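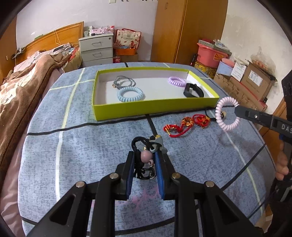
Sorting hair ties and cord bracelets with the Rerau hand grippers.

Rerau Hand Gripper Kit, two-unit set
Reviewed July 14, 2024
Rating: 3 out of 5

Sarkine sells the Rerau as a weekend build that gets you "teaching a robot by Sunday night." Mine took from the middle of April into the following month, and the robot part of that sentence is still some way off.

What you buy is a pair of hand-held grippers with camera mounts. You do a chore with them, the cameras record it, and the recordings are supposed to train an arm to do the same chore. The arm is sold separately. The box art does its best to hide this.

The build

The linkage goes together well. Each jaw runs on angular arms with triangular cutouts and silver pivot pins, and once the pins are seated the two sides close evenly. Getting them seated is another matter. The manual is 17 pages long and spends most of them on the app, then covers the pivots in a single exploded drawing with two of the washers missing. I built the first one wrong, took it apart, and built it wrong the other way around. The second unit went much faster.

The blue pads push on. Wipe the backing plate first or they creep. Screws are decent, the hex key supplied is soft as cheese, use your own.

In use

The demo video shows it picking up wooden blocks. I own no wooden blocks, so I tried it on hair ties and bracelets and a shallow green-sided box to put them in. This is a much meaner test and I'd suggest it to anyone who wants to know what they paid for.

Spiral coil ties are easy. The tips get hold of the plastic and you can carry one upright without crushing it. Anything bulky with beads or charms on it sits fine between the ridged pads too — better than I expected. Thin cord is where it falls down. A single loose strand lying flat on a tablecloth gets under the tips, and you end up pinching cloth. Braided cord in a tangle is worse, as you pull up either one loop or the whole lot.

Trigger feel is good for short sessions. After 20 minutes my forefinger complained, and the left unit gave me a squeak that a drop of oil fixed for a week.

The software

Sarkine's app is called Simon and I don't like it. It drops the link to one gripper if the other is plugged in second, and it lost almost a full evening of recordings when I renamed a folder. Export works. The labels it adds by itself were wrong often enough that I switched them off.

The product page also says 4,000 recordings will teach an arm "any household task." I would love to see the household. I have 85 usable ones and a sore wrist.

Should you buy it?

If you already have an arm, maybe. The hardware is solid, and the folks at the Baltthorpe shared workshop have printable fingertips with a narrower edge that help a bit with thin cord. If you don't have an arm, wait and see whether Sarkine sells a bundle, and whether anyone has fixed the app by then. Spare pads are out of stock as I write this.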